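From: Nathalie Timmermans
To: household-automation list
Date: 12/09/2018
Subject: Re: Clearing the table, are we there yet?

Hello all, and thank you to whoever revived this thread, I had been meaning to write for weeks.

Earlier in this thread, Goossens wrote:

> We ran the Roria arm for 214 pick-ups last January, all with
> the same mug on the same gray mat, and it hardly missed.
> I think a kitchen helper for ordinary homes is two years
> off, maybe less. What is left is mostly price.

I enjoyed reading that, and I don't want to be the gloomy one on this list again! But one mug on a gray mat is a long way from my idea of supper. My own little corner of this is plates, and I have spent most of the fall on them. A plate is low and wide, it gives you only a thin rim to get hold of, and if you come in a touch too low you are pushing on the table — or bunching up the cloth, if there is one, and in the homes I know there usually is.

Then there is the cloth itself. People choose the cheerful kind, with big flowers and writing all over, and our software at Pekel was trained on 3,000 pictures of dishes on bare counters. I love a flowered tablecloth, but to a program looking for the edge of a flowered plate it is a real nuisance. 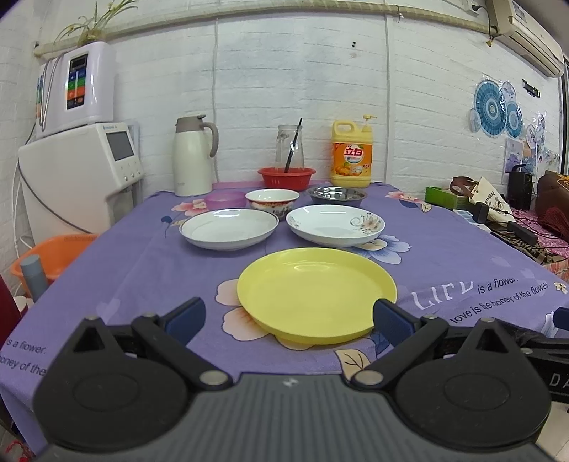 1. Plates. The yellow plastic one is my idea of a fair first try, with the fingers open on either side of it. The white ones behind it are ceramic, one plain and one with little pink flowers on the rim, and I would want a gentler grip before trusting a machine with either.

2. Bowls. I'd put the rice bowl, the see-through pink one and the shallow steel one down as separate jobs. Steel shines, clear plastic half disappears, and depth cameras dislike both.

3. The pitcher. It is glass and it stands inside a red basin, so the arm has to reach down and lift straight up. I would leave this for last, and I would like somebody else's pitcher.

So to answer Goossens, I'd say yes to a single known object, maybe to a plate, and not yet to a whole table. Price matters too, of course (the Zirurent hand we looked at was 2,000 before the cables), but I'd gladly pay it for one that could clear up after my family.

Has anyone tried softer finger pads on thin rims? I would dearly love to compare notes.

Warm wishes,
Nathalie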